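Home | Bench notes | Arms | Parts | Who's who

Filed under: two-arm bench, teaching by hand

Feb 28, 2020
Hafiz Sopacua

Fruit and bag, notes from the teaching bench

A long session, so I'm writing this up while my shoulders still remember it. The task is the one we agreed with the Uvberg people in December: a bag and some toy fruit on the table, one arm to mind the bag and the other to do the fetching and carrying. The operator sits at the two hand pieces and the arms on the bench copy whatever the hands do. Everything gets recorded, the arm positions and the camera views together, and the good runs go into the pot for training.

I started by going back over the old runs, as I always say I will and seldom do. There are 851 in the folder, and a fair few of the early ones are me fighting the bag. You can tell which are mine from the joint traces – there's a little wobble before every grasp, as if I were asking the fruit's permission. Vaněk's are much smoother. I've marked the worst of mine for removal and felt better for it.

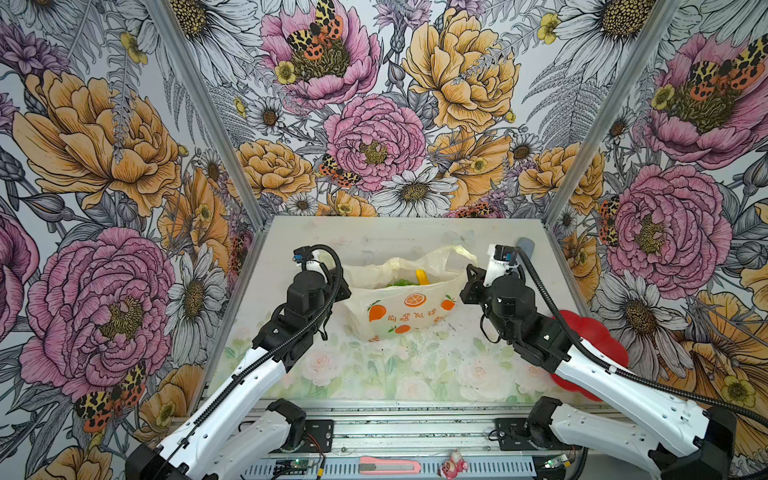
The carrier bag is still the hard part, and I'd like us to be fair to ourselves about that. A piece of fruit stays more or less the shape it was when you let go of it. The bag has opinions. If you pinch it too near the mouth it folds in on itself, and if you pinch it low down you drag the whole thing sideways and have to chase it. What I've settled on is to bring the left gripper in slowly, close it on a single layer of plastic, and then wait a moment before the right hand does anything at all. That pause feels silly when you're sitting there, but I'd ask everyone to keep it in. A run where both hands rush is very hard to learn from, and I suspect it's why the Soditz model kept shoving the bag off to one side.

On the subject of pace, I tried a few runs at what I'd call tea-pouring speed and a few a bit brisker. I much prefer the slow ones to drive, though they do make for long recordings. We had set the limit at 2000 steps a run and I bumped into it twice, both times dithering over the grapes. Grapes want to be taken by the body of the bunch. Going for one berry is tempting and you will regret it.

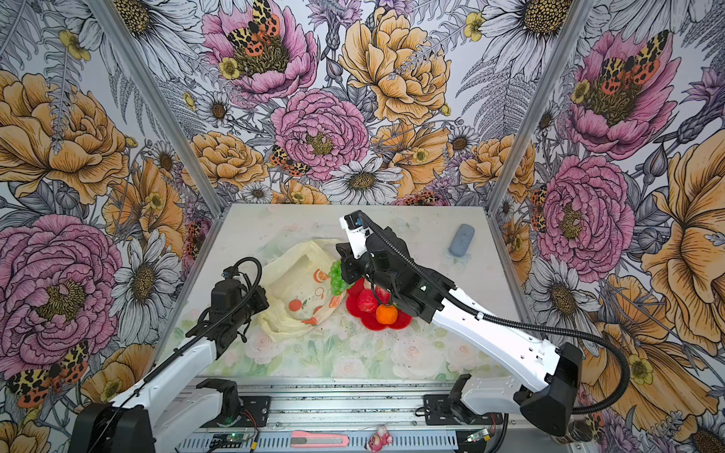

Both arms at work, left one by the bag, right one down over the red plate.

The other thing I've been trying to get out of my own habits is crossing over. It's natural to reach across with whichever hand is nearer in your mind, and then the two wrists end up nose to nose and you have to back one of them out again. Pulitz suggested giving each hand its own half of the table and only letting them meet at the bag. I grumbled, then tried it, and it's a good rule. I'd like to write it on the card by the hand pieces if there are no objections.

I've also been looking properly at the wrist views, which I'd neglected (they're small on the monitor and I forget they're there). They are worth the trouble! From above, a fingertip can seem to be well over a fruit when it's really nearer the edge of the plastic, and the wrist camera settles the argument. My advice is to glance at it just before closing the fingers, every time, until it becomes a habit.

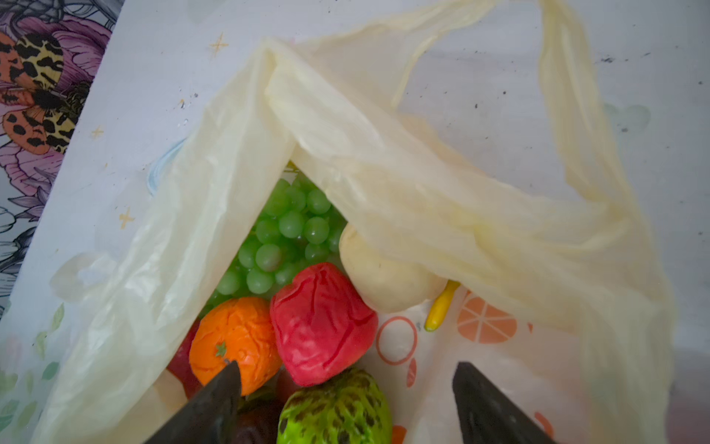
For next time

- Keep the pause after the left hand takes hold of the bag. Count to 2 under your breath if it helps.
- Vary where the bag starts. I've been putting it down in much the same spot without meaning to, and the arms will learn the spot.
- Let the handles fall however they fall. I caught myself tidying them, which is lovely for me and no use to the model.
- Throw out any run with a long dither in it, mine included. I'd sooner have 100 clean ones than a folder full of maybes.
- Ask Vaněk to sit with me for a bit and watch my right hand. I twist the wrist late and can't seem to feel myself doing it.
- Check the grip force setting before starting. I had it higher than I like and only noticed when I looked at the log over lunch.

Joint logs are in the usual place, with my remarks beside each run. Some of those remarks are rude, but only about me.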